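Brultero Storage Lockers: Frequently Asked Questions

Renting a locker

What sizes do you have?
There are 3 sizes: small, medium and walk-in. Measurements are on the Sizes page. 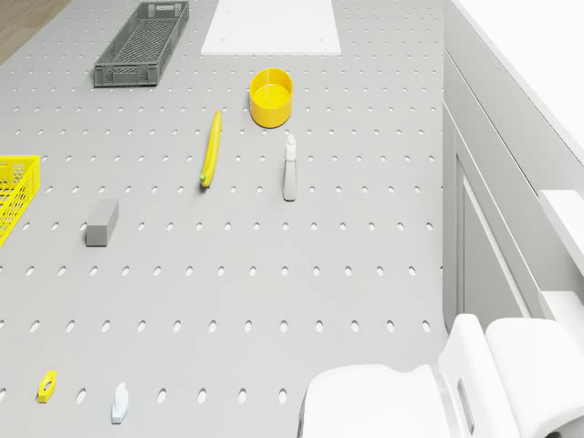 How long do I have to rent for?
The shortest rental is one month. After that you pay month to month and can leave with 20 days' notice.

Can I share a locker with someone?
Yes. Both names go on the agreement, and each person gets an entry code.

What can't I store?
Food, plants, animals, fuel, paint, gas bottles and anything stolen or illegal. Tires are fine, up to one set per locker.

Do I need insurance?
You need cover for the full value of your things. Many home policies include it, so check yours first. If not, you can buy a policy at the Itlow desk when you sign.
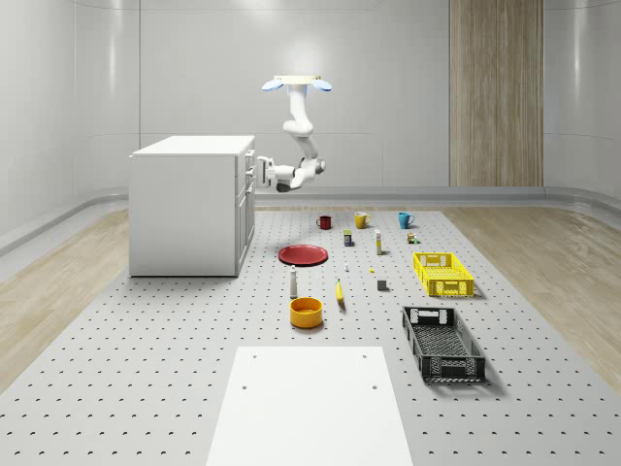 Access and payment

When can I get in?
Gates open at 6 a.m. and close at 10 p.m. every day, including holidays.

What if I lose my code?
Bring photo ID to the office and ask for Benedikt Bachmann. A new code is free.

How do I pay?
By card or bank transfer. We stopped taking checks in May.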